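Plorivside Allotment Association
Minutes of the general meeting, May 11, 2025

Reading time: 2 min
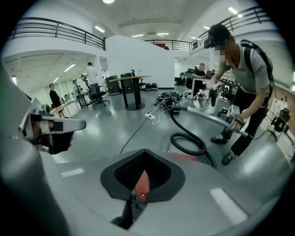

Man in cap and grey T-shirt, with a black backpack.

Minutes taken by Thoa Quách

1. Minutes of the previous meeting
They were read and accepted with one correction. The word "hedge" in point four should be "fence".

2. Water
The water bill for the winter period was 281 pounds. Members found this high for months in which most plots are resting. Mr Neves thinks that the tap near the lower gate is leaking under the ground. He has asked Tallora, the plumbing firm, for a price to dig and repair. Their first offer is 126 pounds, without the new tap. The meeting agreed to accept it, if the work can be done before the dry weeks.
One member asked if the water can be shared by plot size. This was discussed for a long time and no decision was made. It will be on the list again in September.

3. Compost delivery
Verero will bring the compost to the upper car park, as last year. They can not drive down to the plots, the track is too soft for the lorry. We order 50 bags. Please write your name on the paper in the shed and how many bags you want. Members who did not yet pay for the last delivery are asked to do it first.

4. Empty plots
There are 2 plots without a tenant, both on the north side. The waiting list was checked and the first people on it will get a letter. It was asked if one plot can be divided in halves for beginners. Most members were in favour, but the rent for a half plot must be decided — the rules say nothing about it. Thoa Quách will write a proposal.

5. Bonfires
We received again a complaint from the houses behind the fence about smoke in the afternoon. Members are reminded that fires are allowed only after dark and never with painted wood. Mr Neves proposed to stop all fires during the summer. The vote was close and the proposal was not accepted.

6. Other matters
The lock on the shed is stiff and needs oil. The blue wheelbarrow is missing, please look behind your greenhouse.
The seed exchange was pleasant but too short. Next time we start it one hour earlier.
The path between the plum trees must stay free — several members have left pots there.

Next meeting: in September, in the same room. The day will be put on the board at the gate.

Last updated: after corrections to point 3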